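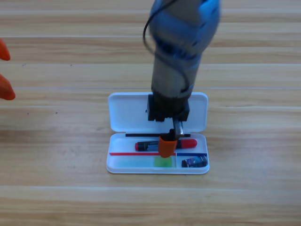
Fig. 4. Orange fingertip on the marker, case open.

Section 3: House rules for the pencil case task

I wrote this section after running the case task for most of November, and I've been adding to it ever since, so you'll find a few things in here that sound fussy. Please follow them anyway! If you've come straight from the Geseo install pages, go back and finish the joint check first. I'm assuming from here on that both arms are homed, the cables have been looked over and you know where your stop button is.

3.1 Before you power the arms

1. Clear the tabletop of anything that isn't part of the task. Phones, coffee, your badge, all of it.
2. Put the case down with the hinge on the far side from you and open the lid fully. If it won't stay up by itself, swap the case (don't tape it, I've tried).
3. Check the fingertips. You want the orange rubber clean and firmly seated. I wipe mine with a barely damp cloth and let them dry before I go any further.
4. Run your eye down the cable on each arm. There should be enough slack for the full reach, with no loop hanging where a gripper could catch it.
5. Press the stop button once, on purpose, and see that the controller reports it. Do this every session, even if you were the last person on the bench.

CAUTION: Keep your hands off the table whenever the arms are enabled. If something rolls, let it roll. Stop the arms first and then pick it up.

3.2 Speed and grip limits

I keep the first pass of any session at 15 percent speed. Once that one's clean you can go up to 50, and that's the ceiling for this bench. The arms will happily go faster, but there are two of them sharing one small patch of table and I'd like everybody to keep their fingers.

For grip force, use the "light" preset in Lougher. Pens and markers are tougher than they look, but the thin plastic stuff (rulers, strips) will bend on you before the controller notices anything. If you need a different value, save it under a new name and leave the preset alone.

NOTE: Tegwen Morris looks after the presets. If you come across one that's been changed and there's nothing in the log, tell her before you fix it. 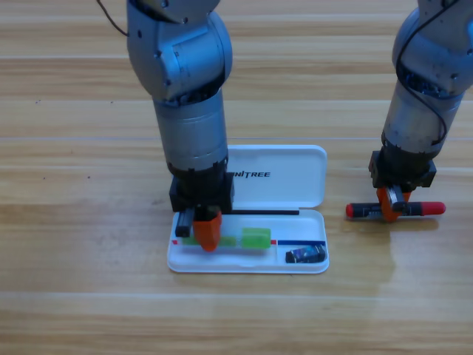 Fig. 5. Marker held near its middle by the right gripper, with the left gripper over the case.

3.3 Picking and placing with two arms

6. Decide which arm owns the case before you start, and say it out loud if there are two of you at the bench. Only one gripper goes inside the case at a time.
7. Grab long items near the middle. A marker taken by one end swings, and then it knocks into the lid.
8. Lift straight up until you're clear of the rim, then travel sideways. I know the diagonal looks quicker. Go up first!
9. Lower the item to the table and open the gripper slowly. Watch for round things starting to turn.
10. Back the arm away before the other one comes in. I leave a hand's width between grippers as a working minimum.

CAUTION: If both arms are holding the same item and you're not running the handover routine, stop. Don't try to jog your way out of it.

3.4 Items on the table

Loose items count as obstacles, and you have to treat them that way in the planner. After each move, refresh the table view in Gamunari and make sure that what's on the screen matches what's on the wood. It's easy to forget a marker lying behind the case when you've been staring at the front of it. 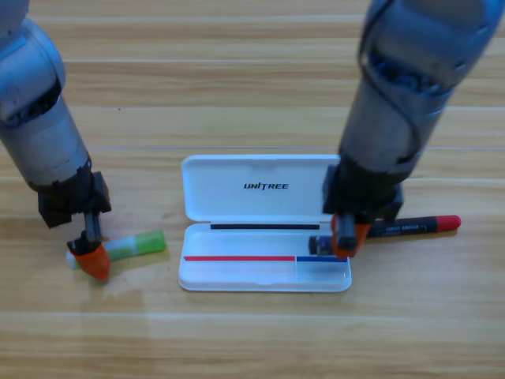
Fig. 6. Glue stick at the left gripper's fingertip, open case between the arms.

11. If an item has ended up touching the case, pause and move it by hand with the arms disabled.
12. Never close the lid while either gripper is over the tray.

3.5 What goes in the log

Write down the preset you used, the top speed, and any stop, planned or not. One line each is plenty. Change the fingertips after 1,000 grips, or earlier if the rubber has started to crack, and put the count in the log too. My last pair came off at 247 with a split down one side.

Nia Bellis reads the logs and sends the safety items on to Postmont, so sign yours with your full name. Shutdown is in section 4.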